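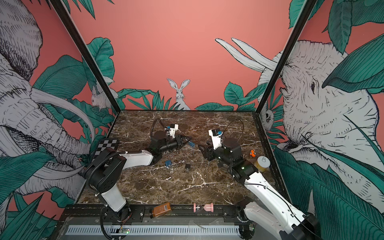

Kitchen Table Petition Tips

I've run three petition drives out of my kitchen now. The latest was for a rent registry here in Listthorpe, so tenants can look up what the last person paid before they sign a lease. We turned in 700 signatures in July and the city council put it on the agenda. People keep asking me how to do the rights-and-paperwork stuff from home without losing their minds or their dining space, so I've been writing down what works as I think of it.

Clear the table the night before. I mean everything, including the fruit bowl and the mail pile. You'll want one side for blank sheets and the other for signed ones, and the two must never touch. I once mailed a dozen blank sheets to the clerk's office and kept the signed ones under a cookbook for a week!

Wipe the table down and then dry it with a second towel. Ballpoint smears on a damp surface, and a smeared address can get a signature tossed. Same goes for coffee. I keep drinks on the counter behind me during sorting, and yes, I forget, and yes, I've had to go back to a very patient neighbor and ask her to sign again.
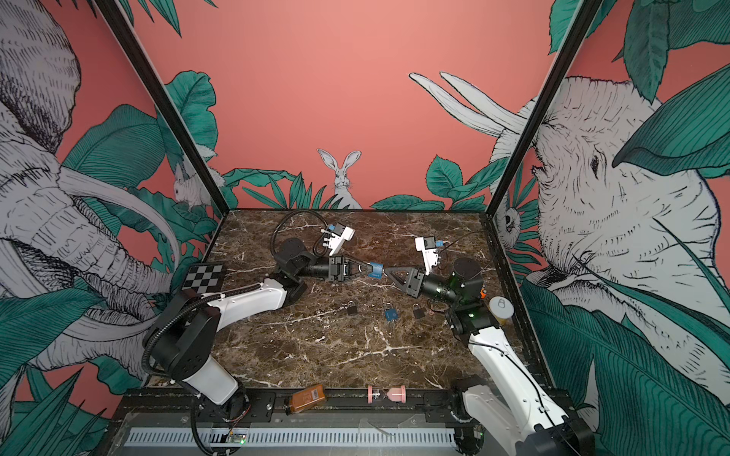

For clipboards, don't buy new. Cut stiff cardboard from moving boxes a little bigger than your paper, run packing tape around the edges, and put a binder clip at the top. They hold up for a whole weekend of door knocking, and if one gets left on somebody's porch you won't cry over it. I tie the pen on with kitchen twine. Tape over the knot or it works loose by the second block.

Number your sheets before they leave the house, top right corner, in pen. When they come back, check them off on a list on the fridge. I had 60 sheets out at once this spring and the fridge list was the only way I knew that two of them were still riding around in someone's glove compartment on Rutherford Street.

Signed sheets have people's names and home addresses on them, so treat them like you'd treat your own tax papers. Mine go in a lidded cake carrier on top of the cupboard. It's flat, it shuts tight, and my kids know not to touch it unless there's cake (there usually isn't). Don't take pictures of signed pages to show your friends how well it's going. I know it's tempting.

Now the signs, my favorite part. Old pillowcases make great banners. Iron them first, slip a trash bag inside so the paint doesn't go through, and pencil your letters in before you open the paint.
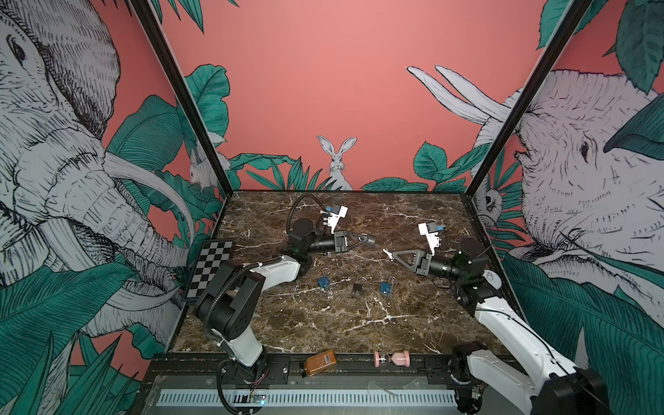 Try your sign out indoors before you carry it to city hall. Prop it up, walk to the far side of the room, and see if you can still read it. What's behind it makes a big difference, too. Side walls like these ones, all black-and-white animals and dark green leaves, will swallow your lettering whole, and I'd hold the sign up against the pink back wall instead. Black paint on a white pillowcase shows up fine against pink. If your wording is more than five or six words, cut it. "Post the old rent" did better for us than the full sentence I was so proud of.

Feeding people: make one big pot of something that can sit on low. I do bean chili and put the bowls out in the hallway so no one eats near the paper. Corn muffins go fast, but they crumble into everything, so save them for after the sheets are put away.

Envelopes! If you're doing a letter drive alongside the petition, a damp sponge in a saucer beats licking 200 of them. Wring it out well. A soaked sponge wrinkles the flap and then it pops open in the mail. Sort by zip code while you stuff, in muffin tins if the cards are small, or shoe boxes if they aren't.

Paint on your hands comes off with cooking oil and a bit of sugar, rubbed in dry before you turn on the tap. Marker takes longer. I went to my first hearing with a purple thumb.

Last thing, make photocopies before you hand anything over, and get the clerk to stamp your top copy with the time. Our first drive had 600 names on it and the office mislaid the whole packet for nine days. The copies were in the cake carrier.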